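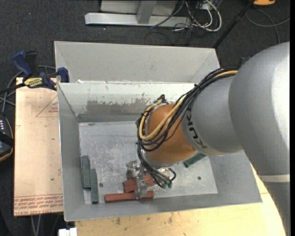

June, evening

Soft fingers day, finally! The Skullico set came out of its box after breakfast and by the time Akosua Kyei had found the right adaptor I'd already rewritten half the test sheet in pencil. I have been looking forward to this for weeks. We ran them over the same gray bin we used for the Wongsuwan jaws (it really is scratched to pieces now, whitish scrapes all over the left and middle), with green and brick-red blocks to go at, and the first thing that struck me was how much you can see through the clear fingers. When one of them is lying across a red block you still know there's a block under it. With the Wongsuwan jaws you were always craning your neck and guessing. Silly thing to be pleased about on a day of proper measurements, but it made the watching so much nicer.

The KUKA was in a good mood. No faults before lunch, and only one after, which was my own fault for leaving the old tool weight in the settings. It stopped dead above the bin and beeped at me. Changed the number, cleared the fault, carried on.

So, findings, while I still remember them.

Blocks lying loose in the middle of the floor are easy for either gripper. I'm not going to bother with those tomorrow. The interesting ones are the pair standing side by side near the wall. The Wongsuwan jaws need a clear gap on both sides or they come down on top of the neighbour and the arm complains. The soft fingers sort of shoulder their way in! They bend, they slide down the face of the block, and the one next door gets nudged over a bit. We had four goes at the pair this morning and got two clean lifts, one lift with a twist in it, and one where both blocks came up together, hung there for a second and dropped. Akosua cheered at the double. It goes down as a miss on the sheet but I drew a star next to it.

Less good: the twist. A block held by the soft fingers doesn't stay square. If you pick it up away from its middle it slowly swings round as the arm moves, and then you're putting it down crooked in the next bin. Doesn't matter for tipping things from one place to another. Matters a lot for the Dotdale job, where everything has to land in a slot. I tried slowing the arm to half speed and it helped a little. Tried more air and it helped more, but then the fingers bow outwards at the knuckle and I don't like the look of that over a long run. Must write to Skullico and ask what they think the sensible top pressure is, the leaflet only gives one for the bigger size.

The air lines are still a bit of a worry too. They end right beside the gripper at those small fittings, and every time the wrist turns past a certain point I catch myself holding my breath. Nothing pulled out today. I'd like a little more slack there all the same, and a neater bundle over the orange joint, where the yellow cable makes its big loop. Job for first thing, before the air goes on.

After lunch we swapped controllers. I had been dreading this and it was fine! The Druteo box took the same program with two small changes (the names of the outputs, and a wait after the close) and the fingers shut noticeably quicker. The old controller always had that pause, as if it was thinking about it. I timed a batch on each and the Druteo wins by enough that I didn't need to do the sums, though I did them anyway, twice, and spilt tea on the first lot.

Akosua thinks we should put the camera on the wrist next. I'd rather keep it up and fixed for one more round so the numbers can be set against last month's. We argued about it very happily while wiping down the blocks and settled on fixed tomorrow, wrist the day after. She's probably right in the long run. Tilted blocks tucked under each other are hard to judge from one place, and we lost a few tries to the arm going for the wrong end.

If I had to choose tonight: soft fingers, Druteo controller, and something grippier on the fingertips for the twist. Akosua has a sheet of thin rubber at home and is bringing it in.

Tomorrow: slack in the air lines, tool weight saved properly this time, pencil sharpener, the awkward corner picks with both grippers. Also find out who has the other adaptor.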